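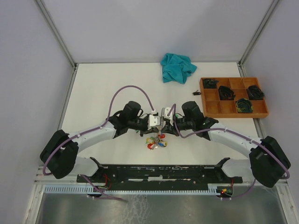 Folie 1, Ablage kleiner Gegenstände. Guten Tag, Thema der nächsten 30 Minuten ist die Trennung von Lager und Arbeitsfläche bei Schlüsseln, Kabeln und anderen Kleinteilen. Ausgangspunkt ist der Bestand der Werkstatt Flastthorpe, rund 400 Teile ohne festen Platz. Für den Vortrag genügt ein Einsatz mit quadratischen Fächern, vier Spalten, drei Reihen. Die dunklen Bündel liegen jeweils in einem eigenen Fach, die übrigen Fächer wirken frei. Auf das Fach hinten links hinweisen: Ein Ende ragt über den Trennsteg. Genau dort verhaken sich später zwei Bündel. Regel aus Flastthorpe: Das Ende wird eingeschlagen, bevor das Bündel abgelegt wird.

Folie 2, Fachmaß. Das Fach richtet sich nach dem größten Bündel, zuzüglich Griffraum. Bei Matar wurde mit 52 Millimetern Kantenlänge begonnen, für Netzkabel zu knapp. Textilien gehören grundsätzlich nicht in den Facheinsatz. Ein Tuch wird gefaltet und separat gelagert, sonst deckt es Kleinteile ab. (Kurze Pause, Rückfragen zum Maß hier zulassen.)

Folie 3, Schlüssel. Schlüssel sind der schwierigere Fall. Sie sind flach, gleichen sich in der Form und werden fast immer über den Anhänger identifiziert. Die Farbe trägt also die Information — der Schlüssel selbst kaum. 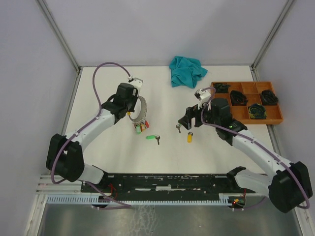 Daraus folgen zwei Festlegungen. Erstens: eine Farbe pro Bereich, keine Doppelbelegung. Grün steht bei uns für Lager, Rot für Technik, Gelb und Orange gelten als eine Gruppe, weil sie bei Kunstlicht verwechselt werden. Zweitens: Schlüssel ohne Anhänger gehen nicht zurück ins Fach, sie werden am selben Tag zugeordnet oder ausgesondert.

Folie 4, Aufwand. Babak Nazari hat die Umstellung bei Grornis begleitet, dort waren es 3,000 Positionen. (Achtung, Tippfehler auf der Folie: Dezimalkomma, gemeint ist dreitausend.) Der größte Posten war das Beschriften, das Sortieren lag deutlich darunter. Die Auswertung für Jurnska folgt im April, heute keine Zahlen nennen.

Folie 5, Fragen. Falls nach Deckeln gefragt wird: für Kabel nein, für Schlüssel nur transparent. Die Maßtabelle liegt am Ausgang aus.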